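Home Workshop Tips: Recording Chores for a Learning Machine

Posted 16/02/2022 by Dougal Guthrie

I signed on in September to record household jobs for Unar, mostly out of doubt. The pitch is that if enough people pack, fold and wipe with a pair of hand-held grippers, a machine will pick up the knack. I have sent in 1430 takes from my spare room in Brunotthorpe and I still wouldn't let the thing near my good plates. But the pay is fair, and I have learned a few ways to waste less of a day.

Clear the table first. I mean really clear it, then put back only what the job calls for. My early takes had mugs and mail in them, and 20 came back marked unusable in one batch.

Use a box with stiff sides. Cardboard caves in when the jaws lean on it, and you end up recording yourself fixing cardboard. I tried a Plastside storage tub, which was fine until the lid warped. Tin is better. Take the lid right off and put it somewhere else.
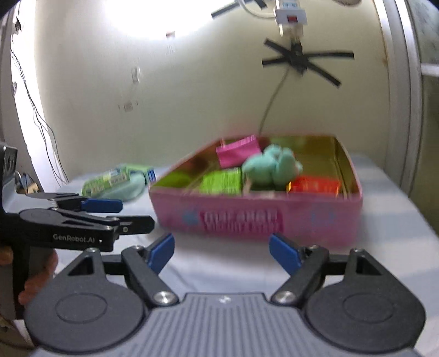 Packing jobs are where I have the most doubts. The guide asks for "natural variety," and what most people send in is the same block moved from left to right all afternoon. If a machine learns anything from that, it is how to move a block. So mix your goods. Flat packets are awkward because they slide and catch the light, while a soft toy gives under the pads and hides whatever is behind it. A pink tin with a gold-toned inside, a few bright packets and a mint-green plush in with them makes a harder job than any row of blocks, and the shine inside the tin may or may not confuse the software. I asked. The answer was that more examples would sort it out, which is the answer to everything.

Start some packets outside the box and some in it. Stand one up against the back wall now and then. Change the order every few takes, and write the order down, because you will forget.

Keep a cloth within reach for the pads. Skin grease and snack dust both make them slip. Warm water and a drop of dish soap will do, and let them dry fully.

Don't redo your fumbles. This was the hardest habit to break. I used to throw out any take where I dropped something, until I read that dropped items are wanted too. I have my doubts about that as well — who wants a clumsy machine? — but it saved me hours.

Stop when your wrists ache. I can manage up to 256 takes in a week, and the last ones are always sloppy.

My neighbor records for Qureshi and says their rules on labels are stricter. I haven't tried them. Folding towels is next on my list, and I expect it to go badly.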